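Zinash Endale : « On apprend à plier avec les épaules »

Publié le 6 mars 2023

Quand je suis arrivé chez Skakon, Zinash Endale m'a d'abord proposé un thé, puis m'a tendu les manettes, puis s'est ravisée et m'a resservi du thé. Elle forme depuis deux ans les opérateurs qui montrent aux robots comment ranger du linge, et elle a gardé de son ancien métier de costumière une façon très à elle de regarder les tissus, la tête penchée, comme si elle attendait qu'ils lui répondent. Nous avons parlé presque tout l'après-midi, avec des pauses (nombreuses) pour une démonstration ou pour un opérateur qui passait la tête par la porte.

« Les gens croient que je programme, me dit-elle en riant. Ma mère le croit encore ! Je montre, c'est tout. Je prends les commandes, je fais le geste à travers les bras du robot, et la machine garde la trace de ce que j'ai fait. Ensuite Halfdan et les autres s'arrangent avec ça. »

Halfdan, c'est Halfdan Lauritsen, chargé de l'apprentissage dans l'équipe, un homme patient qui relit les démonstrations une à une. Le projet en cours s'appelle Benmoussa et se limite au textile de la maison : ramasser, déplier, présenter, plier. Il en est à 800 démonstrations, dont 154 ont été écartées à la relecture. « Et sur les 154, une bonne partie sont de moi, précise Zinash, autant que ce soit écrit quelque part. »

Le canapé est l'exercice qu'elle donne aux débutants. Un linge blanc en boule, coincé contre l'accoudoir, à côté d'un coussin qu'il vaut mieux laisser à sa place, et une pince droite qui doit choisir son pli.

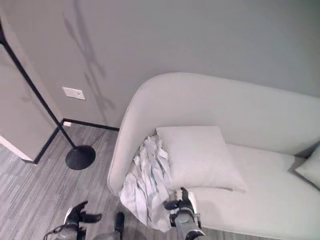

Trouver la prise

« Au début, tout le monde veut attraper le milieu, reprend-elle. C'est naturel, le milieu est gros, il est là, on se dit qu'on ne peut pas le rater. Seulement, si on lève un linge par le milieu, on a un fantôme au bout de la pince, et bon courage pour retrouver un bord. Moi je leur demande d'attendre. De regarder où le tissu retombe, et de choisir un pli qui mène quelque part. »

Elle demande aussi qu'on n'arrête pas l'enregistrement quand on hésite. Sur ce point, Halfdan Lauritsen et elle se sont longtemps disputés, très poliment, par messages interposés. Lui voulait des gestes propres, courts, sans repentir. Elle tenait à ses corrections. « Si le robot ne m'a jamais vue rattraper un tissu qui glisse, comment voulez-vous qu'il le rattrape ? » Ils ont fini par garder les deux, dans des lots séparés, et Halfdan reconnaît volontiers que le lot des rattrapages lui sert davantage qu'il ne l'aurait cru en décembre.

Je lui demande ce qui fatigue le plus. Pas les mains, répond-elle, les épaules – on se crispe parce qu'on ne sent pas le poids de ce qu'on tient. Tout passe par les yeux. Chez Hallow, l'atelier où elle cousait autrefois, elle pouvait finir un ourlet en discutant avec la voisine. Aux commandes, elle ne parle plus, et ses opérateurs ont appris à ne pas lui poser de questions avant la fin de l'essai. 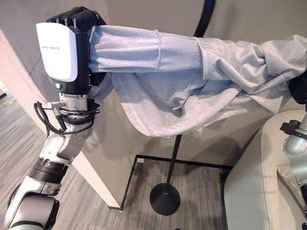

Les vêtements sont venus plus tard dans le programme, et c'est visiblement la partie qu'elle préfère. Un torchon a quatre coins et on s'en sort toujours, dit-elle, tandis qu'un haut a un devant, un dos, des manches, et une opinion sur la manière dont il veut tomber. Elle me parle longuement du haut gris chiné, avec sa fermeture éclair plus foncée, qu'elle aime tenir à deux mains robotiques, bien écartées, une manche tendue vers la droite et le reste qui pend en gros plis. « La fermeture, c'est mon repère. Quand je ne sais plus où j'en suis dans les plis, je cherche les dents, et je repars de là. » Elle apprend à ses élèves à tendre sans tirer, ce qui demande, paraît-il, une bonne semaine de mauvaise humeur.

J'ai fini par essayer, moi aussi, avec un torchon. J'ai attrapé le milieu, évidemment. Zinash n'a rien dit, elle a seulement rapproché la théière.

La suite du programme se prépare à Flimosden, où l'équipe doit former de nouveaux opérateurs et recueillir 600 démonstrations de plus. Elle ira les premières semaines, pour s'asseoir à côté d'eux et les regarder faire. « Je voudrais qu'ils aient chacun leur manière, me dit-elle en me raccompagnant. Une couturière gauchère, un monsieur qui n'a jamais repassé de sa vie, je prends tout le monde. Il faut juste aimer un peu le linge. »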